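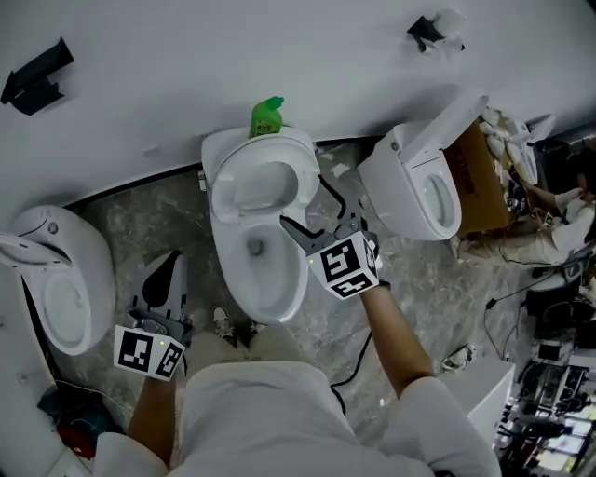
Xinyi Hou wrote back that Timach is best in the week before the lifts open, when you can still get a table and the bus driver will stop wherever you ask him to. I hadn't planned on going that early, but I was already in Vustham with my walking boots and two spare days, so off I went!

4.2 Getting up to the villages

I took the bus both ways (19 stops, lovely views, dreadful seats) and chatted to whoever sat next to me. Most people I met were heading for the lake path and not the slopes, which surprised me a bit, as every earlier paper I've read treats December as ski season and nothing else. Long and Trotier only look at visitors with lift passes, so my walkers would never have turned up in their numbers. I had 595 diary entries to go through by the end, and six of the keenest writers hadn't been on skis in their lives.

Figure 2. Toilet.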